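15 Dec 2025

Thibodeaux Is Selling Whole Pies by the Slice Now, and I Have Already Been Twice

If you've walked past the corner of Clindix Hall lately and smelled butter, you weren't imagining things. Thibodeaux, the little soup and sandwich counter on the ground floor, started baking its own pies in November, and as of this week you can get them by the slice at lunch. Until now you had to order a whole pie two days ahead, and as a person who lives in a dorm with one fork, I was never going to do that.

I went in on the first day right after my morning lab, thinking I'd beat the crowd. I did not beat the crowd. The line was back to the coat hooks, and the sweet potato was gone before I got to the register. So I had the buttermilk, which I'd never tried before in my life, and I stood there by the napkins eating it out of the box because there weren't any seats left. It's tangy and a little bit lemony and the top has that thin crackly skin like a good creme brulee. I went back the next day for the sweet potato. I liked it fine! But the buttermilk is the one.

There are 7 kinds in the rotation, though you'll only see three or four on a given day. The list taped to the counter has buttermilk, sweet potato, pecan, apple, chocolate, coconut, and a savory crawfish one that only comes out at the end of the week. Pecan was very sweet, even for pecan. My roommate finished mine.

A slice is $4.75, or $4 if you're also getting soup, and they take dining dollars. Whole pies are still available with the same two-day notice, and the order sheet is next to the hot sauce. I asked the woman at the counter how many they'd sold since November and she said they passed 200 whole pies right before Thanksgiving and had to turn people down after that. The slices are partly a way to get pie to everybody who missed out.

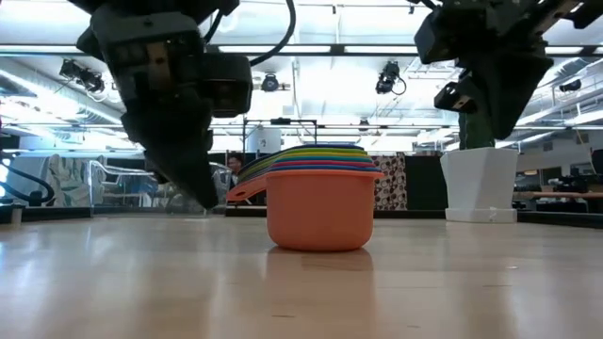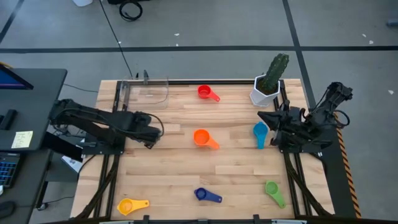

CAMPUS EATS

The crust deserves its own paragraph. It's a butter crust, salted more than you'd expect, and the bottom stays crisp even under the custard ones. I've had a lot of sad soggy pie in the dining halls over the past two years (you know the pumpkin I mean), so I kept lifting my slice up to check underneath like a weirdo. Still crisp. The crimped edge on the apple was a little too dark for me, but the people at the next table were fighting over theirs, so go figure.

Thibodeaux isn't the only place trying something new before break. Fliva, the coffee cart outside the library, has brought back its cinnamon milk for finals, hot or iced, and Suvora across the street is doing half-price dumplings after eight every night until the dorms close. I haven't made it to Suvora yet. The cinnamon milk is good but tiny — get the large, or get two.

Back to pie. A few practical things, as I got most of them wrong the first time. Slices go out at eleven and the popular ones don't make it past one. You can't hold a slice over the phone; I tried. The whipped cream is extra, 75 cents, and they put on a big cold heap of it that slides right off if you're walking, so eat it there if you can find a stool. And the soup discount only works if you ring everything up together, so don't get your gumbo and then wander back for dessert the way I did.

They'll be selling slices through the last day of finals, then closing for break along with the rest of the building. The counter opens again when classes do, and the sign says the pies will be back too, with a fig one being tested for spring. If you want a whole pie to take home on the train, the order sheet was already more than half full when I looked at it, and the last pickup is the morning the dorms close. I put myself down for a buttermilk. My mom thinks it's for her.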